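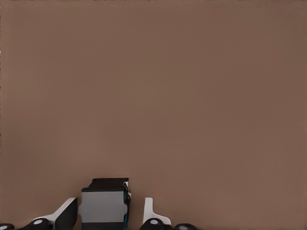 March 16, 2020

Glue day. Batch 6 of the hide glue, Hundus granules again, the Mabaso stuff still hasnt shown up. Soaked overnight in cold water, warmed in the double pot late morning. Kept it under 60 C mostly. Got away from me once while I was on the phone, skin on top, scooped it off.

Test strips: maple to maple, clamped, long grain. Pulled the November set off the shelf too for comparison. Weights in pounds.

Nov, best strip: broke at 2890, wood failed before the glue did
Nov, worst: 300, starved joint, clamp was way too tight, my fault

New strips stay in clamps till tomorrow. Do NOT move them, the bench by the window gets cold at night and I want them all at the same temp.

Hygrometer says 52. Fine. Old one by the door disagrees, ignore it, battery probably.

Gosance chair: back leg tenon is loose again. Steamed it apart, old glue came off brown and crumbly, scraped back to clean wood. Dry fit ok but theres a gap on the shoulder side. Shim or new tenon? Leaning shim, veneer scrap from the Plurkix cabinet is the right thickness. Ask before cutting that up, somebody may want it for the drawer fronts.

Brushes: two are shedding. Toss. The wide one is good if you wash it in hot water right away, so please wash it right away.

To order: granules, wax paper, clamp pads, thermometer that reads properly below 40.

Leftover glue is in the fridge, jar with the blue lid. Throw out if it smells.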